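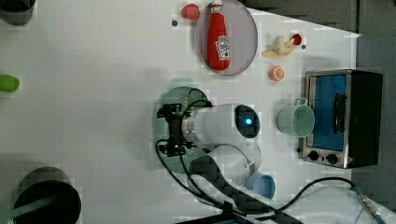 # Toy kitchen set

A **toy kitchen set** (also *play kitchen set* or *pretend cooking set*) is a group of small objects with which a person can play at cooking, serving and eating. It usually has three kinds of parts: toy food, small dishes and vessels, and toy appliances. Some sets are sold complete in one box. Others are put together over time from several sources, and for this reason their parts often do not share the same scale or color.

The term is not the same as *toy kitchen*, which normally means the furniture: a child-size counter with a sink and a stove. A toy kitchen set can be used with such furniture, but also on any table or on the floor.

## Toy food

Fruits are the most common toy foods. They are easy to recognize by shape and color, even when they are made in a very simple way. A strawberry needs only a red body, and a green leafy top in the better models. A banana may be made closed or partly peeled, with the flaps of the peel open and the cream-colored fruit showing. Citrus fruits are often given as a half or as a slice, because the segments on the cut face tell the child what fruit it is.

Toy food can be solid or hollow. Solid pieces keep their shape for longer, while hollow pieces are lighter and cheaper. A third type, *cutting food*, is made in two or more parts which hold together until a toy knife is pushed between them.

Packaged goods form a separate group. Here the maker copies the package and leaves out the food. The red ketchup bottle with a white cap is a well-known case. Its label is usually simplified to a few large letters and a small picture of a tomato, and the rest of the print may be too small to read.

## Dishes and vessels

Plates, cups, bowls and pots are found in almost every set. Pastel colors such as mint green, light blue and pale pink are common in newer sets – older ones more often used strong red, yellow and blue. Plates are mostly round with a raised rim, and this keeps small pieces from rolling off.

### Colander

The colander has a special place among the vessels, for it can also be used with real water. In a toy set it is a bowl with many small holes. The holes can be arranged in a grid or in rings around the center. The ring pattern follows the round shape of the bowl and continues easily from the bottom up to the wall.

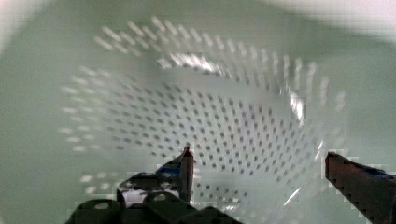
*Inside of a white plastic colander, with holes in concentric rings.*

A child can wash toy fruit in the colander, lift it and watch the water run out. It is also used in sand and in the bath, and so it is one of the parts most often missing from an old set.

## Appliances

The toaster oven, the kettle and the mixer are typical toy appliances. A toaster oven has a door with a window, a handle and one or more round control knobs. Depending on the model, the knobs may turn with a click or be fixed to the panel. The inside should be large enough for at least one piece of food from the same set, but in mixed sets this is not always so.

## Sets by maker

The Kellura set, introduced in January, has 14 pieces in its basic version and no appliances. Raren sells its food and its dishes separately, so that a family can replace only what was lost. The toy collection of the Harkden museum holds 3,172 play kitchen objects, of which 307 are vessels. The Theodorakopoulos catalog, used by many collectors, divides such objects first by function and only then by material.

## Arrangement in play

Most sets are played with on a flat surface, and the parts are spread out before the play starts. A usual order places the plate in the middle or at the back, the fruits near it, and the vessels closer to the player.
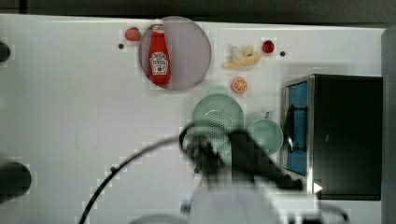
Children do not keep this order for long. The ketchup may be served on the plate as if it were a meal, and a cup may become a house for a strawberry. Teachers generally advise adults not to correct such uses. When the play is finished, the pieces can be sorted by group into shallow trays, which makes a missing piece easier to notice than in one deep box.

## Care

Plastic pieces can be washed by hand in warm water with a little soap. Vessels with holes need a soft brush. Painted food should not stay in water, and labels made of paper come off when they are wet. Appliances with batteries are only wiped with a cloth.

## See also

- Dollhouse furniture
- Play food
- Pretend play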